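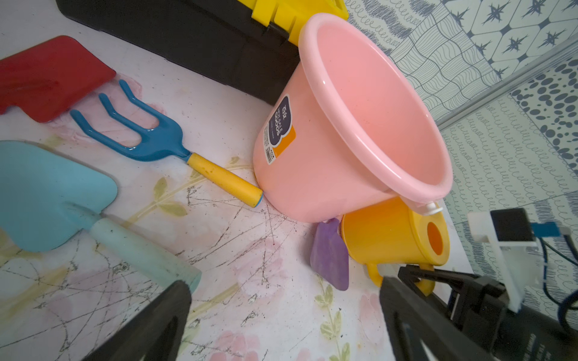
Figure 1. Wrist camera view of the work area: bucket on its side, watering can, and hand tools on the floral mat.

Picking Up Garden Toys with a Low-Cost Arm
Carmela Vitale and Tullio Lo Presti
Stusholm shared workshop, project report

1. Purpose

The goal of the project was to build a small arm that can pick up children's garden tools from a floor and drop them in a bucket. The arm is called Skeler. It was built at the Stusholm workshop between September and the end of the term, using shared tools and mostly printed parts. This report covers the gripper, the camera mount, and the first set of grasping trials.

2. Gripper and camera mount

The gripper has two black fingers. The second version has angular cutouts, which reduced the weight and let us see more of the object between the fingers. A white plastic bracket on the gripper assembly holds a small black sensor module. The cables leave the module in a loop so that the wrist can turn without pulling on the connector. Our first cable run was too short and came loose when the wrist reached its limit.

The bracket was printed three times. Version 1 flexed when the arm stopped quickly. Version 2 was stiff but blocked one mounting screw. Version 3 is the one in use. The camera sits close to the fingers and both of them stay in view, so the software can use them as a fixed reference.

3. Work area

Trials were run on a white mat printed with pink flowers and green leaves. We considered a plain mat but kept this one, as a child's room is unlikely to have a plain floor. The scuffs and dark scratch lines on it caused false edges in the early segmentation tests. Raising the minimum region size removed most of them.

The objects differ in shape more than in size. The red shovel blade is flat and gives the fingers little to close on. The blue rake has a yellow cylindrical handle, the easiest target in the set. The light blue trowel was approached along its handle. The yellow watering can has an opening with an orange interior, and the detector often split it into two objects.

4. Trials

We ran 200 grasp attempts in total. Each attempt was stopped after 30 seconds and logged as a failure if the object was not off the mat. The layout was changed by hand after every 5 attempts. Handles were gripped more reliably than blades. Most failures on flat parts came from the fingertips touching the mat before closing.

Objects that overlapped were a separate problem. With the watering can tucked under the bucket rim, the planner tended to pick the rim as the grasp point. We added a rule that large pink regions are skipped until no other target remains.

5. Remaining work

The fingertips need a thinner edge for flat blades. Tullio has drawn a version with a replaceable tip, to be printed on the Kullside machine. The control code, Greco, still stops if the camera drops a single image, and the restart has to be done by hand. Righting a tipped bucket has not been attempted.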